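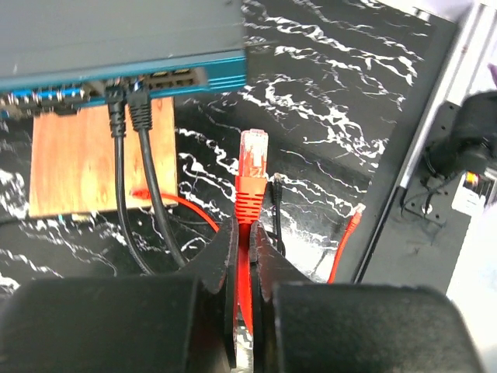

Two black cables in a grey network switch.

The listening station at Nurbridge had one operator in winter, and in January that was me. The dish was old and the heater was older. My work was to send one short message each night towards a star we called Tusent, and then to listen for 30 minutes. The message was always the same: a child's counting rhyme, a dog barking, and rain on a tin roof.

I had not chosen these sounds. They were chosen before I was born, by people from Radberg who wanted the sky to know what our valley was like. I often thought they forgot something. There was no kitchen in it, and no one laughing.

On night 1248 of the program I wrote the number in the log, made tea and put on the headphones. At first I heard only the usual hiss, like sand moved from one bowl to another. Then came rain.

I took off the headphones and looked out of the window. The sky was clear, and the snow lay blue all the way to the Tierney road. I put them on again. It was rain, but it did not fall on tin. It fell on something softer and very wide, and it fell slowly, as if each drop had time to think.

Tusent is 400 light years away. No answer could come from there in my life, or in 100 lives like mine – I knew this well, it was printed on the first page of the manual. So somebody nearer was listening, or somebody had started to send before we did.

The rain stopped. After it there was a small sound, repeated four times, which I believe was an animal. I wrote in the log: "Dog, perhaps." Then I opened the microphone, which was not allowed, and I laughed for them as well as I could.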